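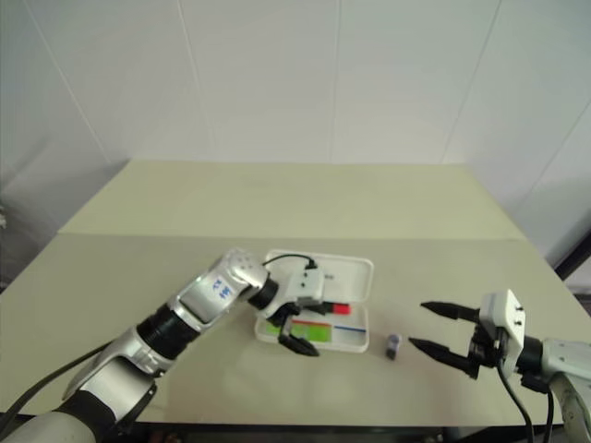

Bello Sani asked whether the white hinged case would take a full-length marker with its cap on, or whether it was meant for pencils only, and whether the small section at the front could be kept for an eraser. The question reached our supply desk in January and has been put by several schools since. The information below is intended to answer it and to assist offices placing an order for the coming term.

Hinged Pencil Case, White
Supplied by Skinley to schools, training centers and offices

General
The case is a rectangular plastic box with rounded corners and an attached lid. It is suited to desks where writing tools are shared during the day and put away at its close. When fully opened, the lid lies nearly flat beside the base, and users should allow enough clear table space for both halves.

Interior
The base is divided into compartments. The long main compartment is intended for pens, pencils and markers. A white divider wall separates it from a small compartment at the front, which is suitable for an eraser, a sharpener or a few paper clips. Along the inner edge runs a thin red stripe as far as the divider, continued by a thin blue stripe toward the front of the base.

Use with markers
A capped marker may be placed in the main compartment.
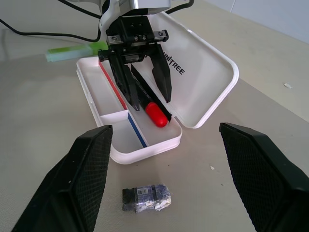 Thicker markers should be laid in singly and checked before the lid is lowered. A marker that rests at an angle across the compartment should be straightened so that it does not press against the rim. The lid must not be forced. Caps should be pushed on firmly before storage, as ink stains on white plastic are difficult to remove once dry.

Care
Wipe the inside with a soft damp cloth and mild soap. Leave the case open until dry. Solvents, scouring powder and dishwashers are not suitable. Pencil dust collects along the divider and may be removed with a dry brush.

Labeling
Names should be placed on the outside of the lid. Paper labels are supplied on request, on sheets of 40. Writing directly on the plastic is not advised where cases are passed on to another class at the end of the year.

Ordering
The item is listed under number 790. Cases are packed 6 to a carton and are not sold singly. Nearly 3000 are held at the Cloltano warehouse at the start of each term. Orders from the Wuna district are delivered through the Pons depot and should be marked accordingly.

Schools wishing to examine the case before ordering may request one sample per site. Samples need not be returned. Requests should be addressed to Ornella Longo at the supply desk, with the name of the school and a delivery address. Questions concerning invoices are handled by Thomas Colombo.

Damaged cartons should be reported on the day of receipt and kept unopened until a reply has been received.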